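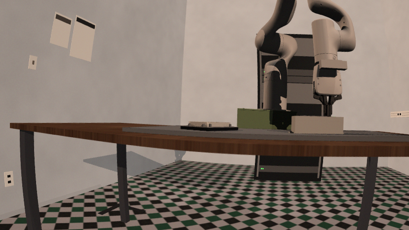 **Nosura planner / sim / pick stack**
**Ticket 1144: descend phase reports success, gripper stays up**
Opened by: Dilani Dewan
Status: open, again
Date: 15 Nov 2024

**Summary**

Planner accepts the pick goal for the beige box, sends a pre-grasp, sends a descend, and marks both as done. The state machine then closes on whatever is between the fingers, which is air, and congratulates itself in the log. Seen on the Lutesberg build only. The June build doesn't do it with the same scene file, so please don't tell me to check the scene file.

**Repro**

1. Load the tray-and-two-boxes scene, default seed.
2. Start the pick node with `target: box_beige`.
3. Let it run. No need to touch anything. Touching things was last week's theory.

Fails 14 times out of 40. The other runs are fine, which is how it got through review.

```
[pick] pregrasp: reached
[pick] descend: goal accepted
[pick] descend: reached (err within tol)
[pick] grasp: closing
[pick] grasp: OK
[pick] lift: OK
``` 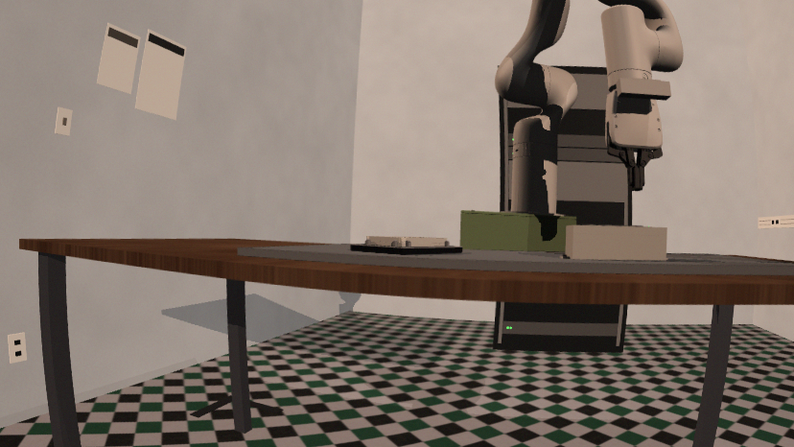
*Side view, fingers above the beige box with the gap still there.*

**Tried so far**

- Restarted the sim. Ritual purposes only.
- Tightened position tolerance on descend. Same failures, slower.
- Swapped the target to the green box. Same "reached" message, same lack of reaching.
- Turned off the collision margin on the boxes. No change. Turned it back on before Howells noticed.
- Replayed a bad run with the controller in isolation. It tracks what it's given perfectly well. What it's given is a trajectory with one point in it.

That last one is the useful bit. On bad runs the planner returns a one-point descend path, and the point is the current pose. The arm is already there, so error is zero and "reached" is technically true.

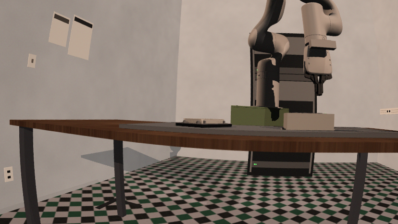
I went looking for where the rest of the path goes. The Prurkeldale cache keys each plan on start pose and goal name, but the goal name for pre-grasp and descend is the same string after the rename (`box_beige/approach`). If the start pose rounds to the same key, descend gets the tail end of the pre-grasp plan. Line 309 of `plan_cache.py`, for anyone who enjoys that sort of thing.

**Workaround**

Set `use_plan_cache: false` in the pick config. Planning takes about twice as long and the arm goes where it's told.

**To do**

- Put the phase in the cache key.
- Reject any descend path with fewer than two points.
- Make `grasp: OK` look at finger contact before it says OK. It currently means "the close command was sent."
- Rerun all 40 with the cache back on. I'll take this one. Please leave the ticket open until I've posted the logs.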